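Home | Projects | Reports | Safety | Contact

Writing a Rule Sheet for the Shared Arm Bench

Our project, which we called Sesar, had the task to write good practice rules for students who use the two-arm bench. Before, each group had its own habits and the recordings could not be compared. We read the lab safety handbook, then we watched 53 sessions and noted each time when a habit caused a problem.

The first draft had 43 rules. This was too many, and people did not read them. We kept the following:

1. Hands stay outside the enclosure while any arm has power.
2. Only one arm may hold a jar at the rack. The other arm keeps its gripper open and stays back.
3. Grip a jar by the body, never by the lid or its handle.
4. Clean the rail channels before the first session of the day.
5. Write the start position of every jar in the log.
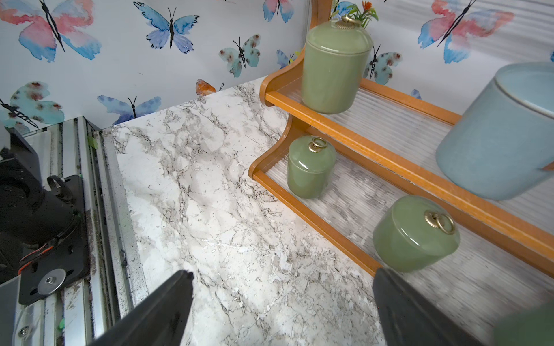
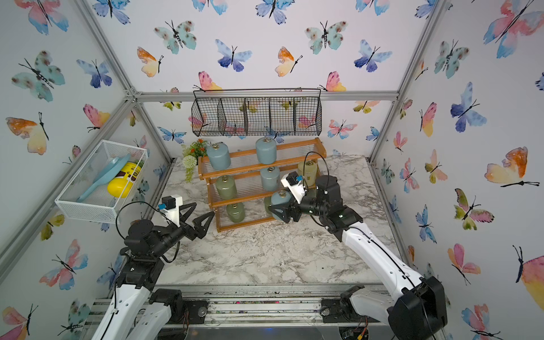

Jars and tiered rack on the marble-patterned surface.

Mabula Student Robotics Club -- Bench Practice Team

Rule 4 was the one we discussed the longest. Some members said it is only housekeeping. I do not agree, as small debris in the channels can also get under a base plate when it is moved, and then the calibration must be repeated.

Rule 5 takes time, but it helped us very much in February. From 2,777 log entries we could find the sessions where a jar was put back on the wrong tier -- without the log this would be guessing.

The weak point of our work is that we tested the rules with one bench only. The Bedance bench has a different enclosure, so rule 1 must be written again for it.

Comments (3)

Rule 3 should be printed in bold. Our group learned it the hard way.

Does rule 2 also apply for a handover between the arms?

Good report. Could you share the log template? We would like to try it on Fuko.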